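Notebook entry, November
Project: Maes, example collection for the packing policy
Station: Uketti bench
Entry opened 9:20 a.m.

Purpose of the session. The collection plan calls for 200 accepted examples of the packing task before the next training run is scheduled. At the close of the previous entry the accepted total stood at 92. The session recorded in this entry brings it to 153. The remaining examples are to be gathered under the same conditions, with no change to the arm settings or to the control software.

Procedure. The operator guides the arm by hand controller from the rest position, picks up one item from the open box, places it at the marked point on the bench, and returns to rest. Each example is limited to 60 seconds. Any attempt that exceeds the limit is closed and stored in the rejected folder together with its log. Rejected attempts are kept. Fouad Yammine has asked for them in connection with his work on failure detection, and they should not be deleted when disk space is short.

Start positions. Items were rearranged between examples according to the printed list. For the first part of the session the list was followed in order. After the midday break the order was shuffled, as the earlier examples showed the operator settling into a habit of approaching the box from the same side. The two halves are stored under separate tags so that the effect can be examined later.

Observations. Transparent items remain the most difficult. The depth reading on clear plastic is unstable, and the operator tends to slow down well before contact. This hesitation is present in the recorded motion and will be learned along with everything else. It is proposed that slow approaches be marked at review – the label "hesitant" already exists in the Drornitov tool – and that a decision on whether to keep them be left until the first trained model has been tested.

Two examples were lost when the controller disconnected during the return motion. The arm stopped as intended. The cable was reseated and the session continued. A replacement has been requested from Boteck.

Labeling. The written instruction attached to each example must name the item and the destination. Several entries from the earlier sessions say only "move it" and are of no use for training on language. Yara Harb will correct these from the logs. Colleagues entering new instructions are asked to use complete sentences and to avoid abbreviations.

Open points. Confirm the wrist calibration before the next session. Agree on one name for the marked point on the bench, which appears in the records under three spellings. Copy the rejected folder to the shared drive.

Entry closed 4:45 p.m.
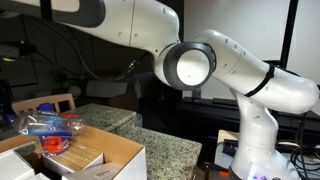 Yara Harb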